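Every material around you can do one of three things when light lands on it. It can let the light through, it can soak the light up, or it can bounce the light back. Most materials do a bit of each. A window lets most light through but bounces a little, and that is why you can see your own face in it at night.

The bouncing part is called **reflection**. It explains why spoons shine, why snow hurts your eyes and why a road looks different after rain.

## Smooth and rough

Imagine throwing a tennis ball at a flat playground. If you throw it down at a slant, it bounces up at the same slant on the other side. You can guess where it will go.

Now imagine throwing it at a heap of stones. It might go left, right or straight back at you.

Light behaves in the same way. When it hits a very smooth surface, all of it bounces in a neat, matching direction. You see a clear picture, as you do in a mirror. When it hits a rough surface, it goes off in every direction and you see no picture at all, only the colour of the thing.

Plenty of surfaces are somewhere in between. A smooth floor is not a mirror, but it can still show soft bright spots where the ceiling lights are reflected. The edges of the spots are blurry because the surface has tiny bumps in it, far too small to feel with your foot.

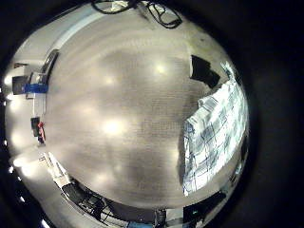
*Somley Young Science · Issue 3*

If you walk across a floor like that, the bright spots seem to move with you. The lamps have not moved. Your eyes have, so the light that reaches them is now bouncing off a different part of the floor. Try it in a school hall or a long corridor. Two people standing in different places will point to different spots and both will be right.

## Why wet things look darker

Dry sand is pale. Pour water on it and it turns dark brown. The sand has not changed colour.

When sand is dry, light bounces off the grains and much of it comes back to your eyes. When the gaps between the grains fill with water, the light gets sent deeper down. It bumps into more grains on the way and some is soaked up each time. Less comes back, so the sand looks darker. The same thing happens to a pavement, a brick or the knees of your trousers.

A puddle on top of a road is different. The water makes a smooth layer, and that layer can reflect street lamps almost as well as glass.

## What about cloth?

Cloth is made of threads, and threads are made of even thinner fibres. Under a magnifying glass a bed sheet looks like a woven basket. Light falling on it is scattered all over the place, so most cotton looks soft and dull.

Some cloth is made to shine. In satin, the threads on top pass over several others before they dip under. These long, flat stretches of thread act like a smoother surface, and more of the light goes the same way.

Folds matter too. The side of a fold that faces a lamp looks bright. The side that faces away is in shadow and looks greyer, even when the whole cloth is dyed one colour. Artists spend a long time learning this. If you paint a white cloth using only white paint, it looks flat.

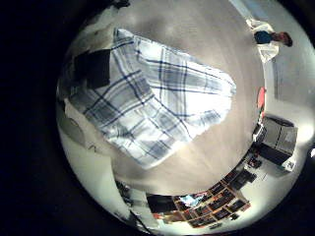
Dark colours soak up more light than pale ones, and the light they soak up turns into warmth. On a sunny day in June, a black T-shirt will feel hotter than a white one. You can test it with two socks on a sunny windowsill. Leave them there for an hour, then put a hand on each.

## Try it yourself: the foil test

You will need:

- a piece of kitchen foil the size of this page
- a torch
- a dark room

1. Lay the foil flat on a table with the shiny side up. Smooth it gently with your hand.
2. Shine the torch on it at a slant and look for the bright patch on the wall or ceiling.
3. Crumple the foil into a loose ball, then open it out again.
4. Shine the torch from the same place.

The second time, the patch breaks up into lots of small ones. The foil is made of the same metal as before, but now it has hundreds of little slopes — and each slope sends the light somewhere else.

*Never shine a torch into anyone's eyes.*

## Words to know

**Absorb:** to soak up.

**Reflect:** to bounce back.

**Scatter:** to send off in many directions.

*Words by Afaf Ghanem. Next issue: why does an echo come back?*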